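Deltmont Lido to open for evening swimming in May

Deltmont Lido will open to the public on weekday evenings from the beginning of May, the Deltmont Leisure Trust announced on Tuesday, April 16, 2024. The sessions will run until the end of the summer season and will be in addition to the existing morning and weekend timetable.

Each evening will be divided into 2 sessions, with a maximum of 80 swimmers admitted to each. Tickets must be booked in advance through the Trust's website or at the lido ticket office. Children under 12 must be accompanied in the water by an adult.

The decision follows a public survey carried out over the winter, to which almost 300 residents replied. A majority of those taking part asked for later opening hours, and many also wished to see hot food on sale after the café's usual closing time.
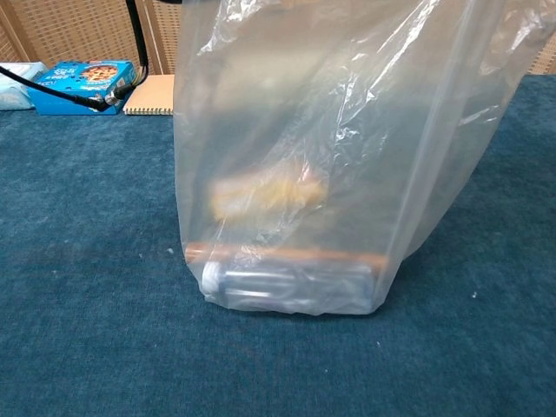

The Womine Kitchen has been appointed to provide food and drink on the terrace throughout the season. Its menu will include soups, flatbreads and grilled vegetables, and tables will be open to visitors who do not intend to swim.

Akua Akolgo, Head of Visitor Services at the Trust, said: "We are very pleased to be able to offer evening swimming for the first time. Many people in Deltmont finish work after the pool has closed, and we look forward to welcoming them."

Live music will be performed on the terrace on the opening night. The programme – arranged by Seidu Abubakari – will be published on the Trust's website before the end of the month.

The small pool will remain closed in the evenings. Season ticket holders may attend the new sessions at no extra charge but are still required to book a place.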